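Let the robots be slow in front of us

I went to the open day at Dorville on a Friday in February, mostly because my neighbor Carola Lenz had a spare pass and I had nothing better to do before lunch. I do not work in tech. I ran the kitchen at a school for 16 years, and I write this column, and that's the whole of my expertise. But I've been chewing on that visit ever since, so you're getting a column on it.

First thing you should know is that it was packed. A sign by the coat rack said 3,645 people had signed up over the run of it, and I believe it, I think half of them were in line for coffee with me. Downstairs was all the big stuff. Bemora had a stage with a proper light show, and a voice like a movie trailer, and a robot that stacked crates to music. It was perfect. It never dropped a thing! People filmed it, clapped, and wandered off, and I wandered off too, and if you asked me now what that machine is for I couldn't tell you beyond "crates."

Upstairs was a different story. The Neagu people had a plain room with tables, no stage, no music, and a fellow named Vernon Leclerc who looked like he'd slept in his sweater. They were working on getting an arm to handle the sort of stuff you'd find in anybody's kitchen. I stood there for more than 10 minutes before I noticed my feet hurt.

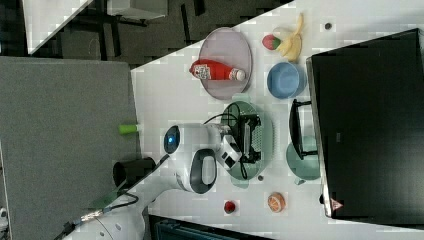
My gripe with robot demonstrations is that they're almost always shows, and a show is a lousy way to tell people the truth. When everything has been rehearsed to death you learn what the machine can do on its very best day, with the lights just so. I fed kids for a living. I don't care about anybody's best day, I care about the Tuesday when two people are out sick and the dishwasher is leaking. So give me the table upstairs, with its ketchup bottle lying on its side on a plate and a toy strawberry next to toy bananas, because at least those are the shapes of things I've had to pick up ten thousand times. A squeeze bottle is a slippery, annoying object. I'd like to know how a gripper gets along with it, and I'd like to see it fail a few times while somebody who built it is standing close enough for me to ask why.

And it did fail! I watched it go for the same piece of toy fruit 5 times. It came down too far to the left, then it pinched and let go, then it sort of nudged the thing away like a cat would. Vernon didn't apologize or switch it off. He said, "It's guessing how wide that is, and it's guessing wrong," and then he let us keep watching. A boy in front of me started calling out directions. On the last go it got hold of the fruit and the whole room cheered, way louder than anything I heard for the crates downstairs.

I ran into Jocelyn Kennedy on the stairs afterward. She used to be on the school board with opinions about my meatloaf, and she thought I was nuts. Her view was that if you invite the public in you should show them something finished, or they'll go home saying the whole business is a waste of money. "You wouldn't serve them raw chicken," she said. Fair enough, and I did think about it on the bus. But I used to let parents come into my kitchen at 10 in the morning, when it was steam and shouting and onion skins, and those parents complained a lot less than the ones who only ever saw the tray. They'd seen how the thing got made. They knew what they could ask for and what they couldn't.

Same with this. There's a lot of talk about arms like that one ending up in care homes and cafeterias, and some of the people it would affect were standing in that room with me. A woman who does home care asked Vernon if it could open a jar. He said no, not yet, and he wouldn't promise her a date. She nodded and asked three more questions, good ones, about lids and wet hands. I don't see how that conversation happens in front of a light show.

Now, I'll grant the slow version isn't for everyone. Some folks gave it half a minute and left. There was nowhere to sit, which somebody should fix before next year, and a card on the wall saying what the arm was trying to do would have helped, because I only figured it out by eavesdropping. Those are easy fixes. A couple of chairs, a card, and please put a sign on the ground floor pointing up, since Carola never found the room at all and spent her entire visit with the crates.

If you're the one planning the next open day, at Dorville or anyplace else, put the slow table by the front door. The stage can go upstairs.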